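The planner at Grokport had a confidence score for everything, and Annatjie Chauke had stopped taking it personally.

"Grasp pose found," it reported at ten past four in the afternoon. "Confidence 1000."

The scale went to 100. She opened a ticket, which the tracker filed as number 3077, and assigned it to the perception team, of which she was the only member still on the payroll. An email arrived informing her that she had a new ticket.

The module was called Esfahani, after a carpet somebody in management had once admired. It took the wrist camera's view and turned it into a list of surfaces, each with a tidy label and a height above the table. The planner, which was called Clomumell for reasons lost in a merger, took the list and decided where the fingers should go. Between the two sat six lines of Annatjie's own code, whose whole job was to ask whether either of them was sure.

She pulled up the wrist view beside the surface list.
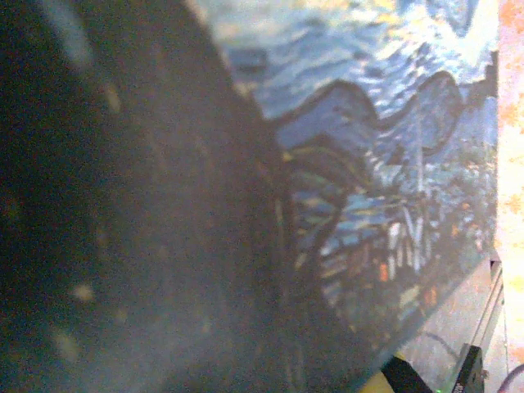 2 min read

"Surface one," said the list. "Terrain. Hilly."

"It's a print," said Annatjie. "It's flat. It's lying on a table."

"Surface two. Settlement. Lights on in several dwellings."

She looked at the little orange dabs under the white streaks and conceded that somebody did seem to be home. Then she looked at the planned path. Clomumell had been told to pick up one sheet by its lower edge and had drawn a long, courteous arc that cleared the steeple by a generous margin, passed over the hills, and came down nowhere near the paper.

"Why so high?" she typed into the debug console.

"Avoiding church," it answered.

She tried raising the flatness prior. Esfahani flattened the print, the table, and the gripper finger, and Clomumell announced that it no longer had a hand. She put the prior back. She tried masking out the finger, and the village acquired a suburb.

At half past five her phone rang. It was Pundirard, the customer, wanting to know if the demo was still on for March.

"It's picking very carefully," Annatjie said.

"How carefully?"

"It's considering the residents."

There was a pause, and the sound of a man writing that down. He asked if this was a feature. She looked at ticket 3077, still open, and at the score, which had gone up.

"It's in the premium tier," she said, and went to find her coat.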